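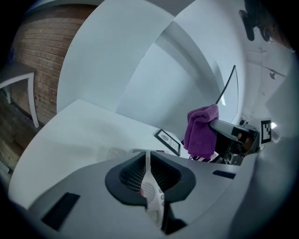
Figure 1. Hand-held gripper at the work table, with the purple towel and a printed marker beyond it.

Working Rules for Recording Cloth Handling with Hand-Held Grippers
Project report, Prokmont Group
Authors: Ourania Katsaros, Grigoris Andreadis, Thilini Hettiarachchi
Supervisor: Bronwyn Kerslake

1. Purpose

The group was asked to write a set of working rules for students who record cloth tasks with hand-held grippers. Earlier student groups had each kept their own habits, and their recordings could not easily be used together. The rules were drafted in August and tried out on the towel task, in which a towel is gripped, lifted and passed between grippers.

The group reviewed 846 recordings from the shared store against the first draft. Of these, 51 failed at least one rule. The most common fault was a marker hidden by the operator's own sleeve or forearm during the lift. The second was a file saved without the operator's code, which made it impossible to ask the operator what had been done.

2. Rules for the operator

2.1 Markers shall be flat, clean and firmly fixed. A marker that is creased or has faded shall be replaced before work starts.

2.2 The operator shall close and open each gripper fully once at the start of every recording.

2.3 The cloth shall be held by the gripper fingers only. If a hand touches the cloth, the attempt is kept but marked as assisted.

2.4 Cords and straps shall be kept clear of the fingers.

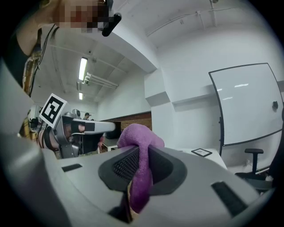 2.5 Handing over a cloth from one gripper to another requires both to have hold of it before the first lets go. The early draft allowed the cloth to be dropped and picked up again, and this was removed after comments from Periklis Stergiou, who had to sort the resulting files by hand.

2.6 An operator may stop at any time. No operator shall work for more than forty minutes without a break.

3. Rules for the room

The group does not require a bare table. Everyday objects may stay where they are, provided that they do not block the movement of the grippers and are not moved during a recording. Ms Kerslake advised against a stricter rule, and the group agreed that it would be hard to keep in a shared room.

Other people may be present. They shall be told beforehand that recording is taking place, and faces shall be blurred before any file leaves the group. 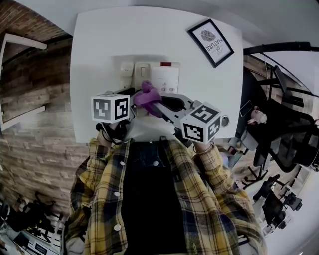

Lighting shall be left unchanged within a session. Where a blind or lamp has to be adjusted, a new session is opened and the change is entered in the log.

4. Naming and review

Each file name carries the task, the session and the operator's code, in that order. A second student checks every session on the same day. Failed recordings are moved to a separate folder and are not deleted.

5. Open points

The limit in rule 2.6 was set by agreement and has not been tested. Rule 2.1 gives no measure of fading, and two reviewers disagreed on several markers. Ms Hettiarachchi will prepare a printed comparison card for the next group, which will also decide whether the rules should cover stiff materials.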